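I went back and forth on motion sensor night lights for most of December before I bought the Uvenance plug-in pair, and I've now lived with them long enough to have opinions!

Some background. Our hallway in the old place at Vurngate had a ceiling light so harsh you could have done surgery under it, and when we moved out to Pistthorpe we got the opposite problem, a long dark upstairs landing with a step down in the middle (who builds that?) and the switch at the wrong end. I stubbed the same toe twice in one week and started shopping.

The box had two lights, a folded instruction sheet and nothing else. Setup is plugging them in. There's a slider on the side for off, auto and always on, and a second one for brightness that has only two settings, dim and what I'd call breakfast. I keep ours on dim. The color is a soft yellow, not that bluish white that wakes you right up, and I can get to the bathroom and back without feeling like my night is over.

The sensor is mostly great. It picks me up as soon as I open the bedroom door, which is 12 feet from the outlet, and stays on long enough for a sleepy person to get where they're going. It also picks up the cat. Every time. If you have a cat that patrols, your hallway will be lit up like a runway at 3 in the morning, and the only fix I found was moving the light to a higher outlet behind the bookcase, where it catches people and misses most of the cat.

What don't I like? The plug is wide, so it crowds the second socket and my vacuum cord has to go in at an angle. And the instruction sheet is printed so small I had to take a picture of it and zoom in. My sister-in-law bought the Nechyporuk ones, which are slimmer and a little prettier, but hers buzz. Mine are silent, even with my ear right up against them (yes, I checked).

They claim 3,000 hours for the bulb and you can't replace it, so when it goes, the whole thing goes. I'm not thrilled about that, but at 8 dollars for the pair I can't complain too loudly. I've already ordered another set for the basement stairs and the laundry room, and the toe is healing nicely. 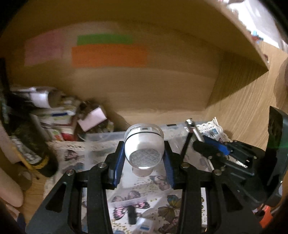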